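The gripper width that was never a width

For most of August I had a grasp success number I liked. The policy was picking cups off a simulated kitchen counter, the logs were clean, and the evaluation script reported success on nearly every episode. Then Yu-ting Tseng replayed a batch with rendering turned on and asked why the arm was finishing several of its "successful" grasps with nothing between the fingers.

This post is a record of the fault and how it was found. It is mostly for me, but anyone who checks grasps by finger position may want to look at their own code.

Some background. The setup has three parts. Urnum is the scene generator, which puts objects on a counter and sets lighting, walls and clutter. Gergate is the controller layer that sits between the policy and the simulated arm. Ellis is the evaluation script, which reads the log after each episode and decides whether it counts. I wrote Ellis. The fault was in Ellis, with help from Gergate.

The success check was simple. After the close command, wait 48 control steps, then read the finger gap. If the gap is above a small threshold, something is being held. If it is at or below the threshold, the fingers have met and the grasp failed. A second condition required the wrist to have risen by a set height. Both conditions had to hold at the final step.

The problem is that Gergate logs two values for the gripper, the commanded gap and the measured gap, and for one message type it logs only the first. When a close command is issued with a target object, the command carries the expected object width as its goal. If the measured value is late, the logger fills the field with the commanded one. It does not mark the substitution. So for a cup, the log would say the fingers had stopped at exactly the width of the cup, whether or not the cup was there.

In hindsight the evidence was in the data from the start. A measured gap has noise in it, even in simulation, because contact is soft and the fingers settle. The filled values were identical to the last decimal place. I had plotted the mean gap per object and been pleased by how tight the spread was.

Once we knew what to look for, I went back through 2,389 logged episodes and pulled every one where the final gap matched the command exactly. Then I recomputed success from the object pose, which the simulator gives us for free and which I should have been using to begin with. An episode now counts only if the target has left the counter, stays within a fixed distance of the fingertips, and is still there at the end.

The failures that came out of this were not spread evenly. Tall, tapered cups did worst. The policy tends to come down from above with the fingers open and begin closing slightly early, while they are still near the rim. With a straight-sided cup that is usually survivable. With one that narrows toward the base, the fingers have less to hold than the model expects, and a small lateral error is enough to tip it. The wrist then goes up on schedule, the log says the gap equals the cup width, and Ellis records a success.

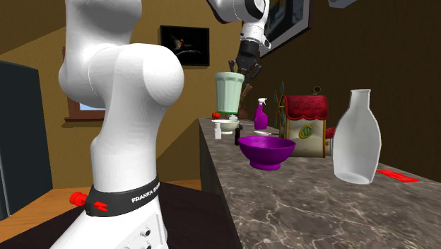 Clutter made it worse. A tipped cup on a bare counter falls over and stays put. On a counter with bottles and bowls on it, it can knock into a neighbor, and the old check had no concept of a neighbor. I have added a separate term that flags any non-target object whose pose changes by more than a set tolerance. It does not fail the episode yet – it only writes a warning – but I expect to make it a hard failure once the tolerance is tuned.

The fix in Gergate was 13 lines. The logger now writes an empty value when the measurement is late, and Ellis refuses to score an episode with an empty gap at the final step. The first run after the change crashed almost at once, which was the correct behavior. The late measurements were caused by a publish rate set to half the control rate in a config file copied over from Erach, our older bench project, where the two rates had been the same.

Remaining work:

Rerun the full evaluation with the pose check and replace the August numbers.

Add a test that feeds Ellis an episode with no object in the scene at all. It should score zero. The old version would have passed it.

Try a later close trigger, 2 steps at first, and see what it does to the tapered cups.

Yu-ting has also asked for a fixed number of rendered replays with every report, picked at random from the episodes marked as successes. I have added the flag to the script and set it on by default.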